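3.2 Bottle returns in Tratdale

Shops were visited in November, 40 in all. Most took glass back, few said so on the door.

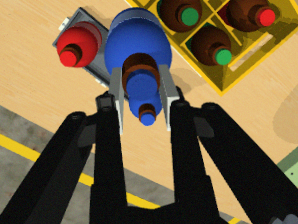
Deposits work best when the sum is plain to the buyer. A blue bottle with a narrow neck and small cap was the type we asked shoppers about; almost 100 answered, mostly at the till.

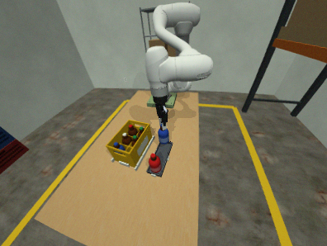 Figure 2. Blue bottle on a light wooden table.

Stirkwood shops differ. Longer queues, and staff who dont like storing empties. 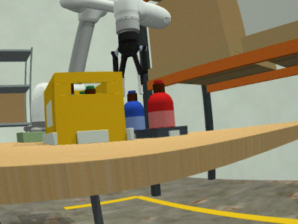

Storage came up again and again, esp. in the smaller shops, wich have no back room.
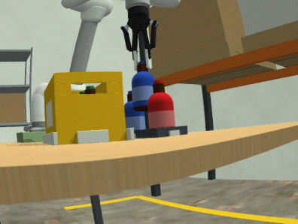

Rural shops were not asked.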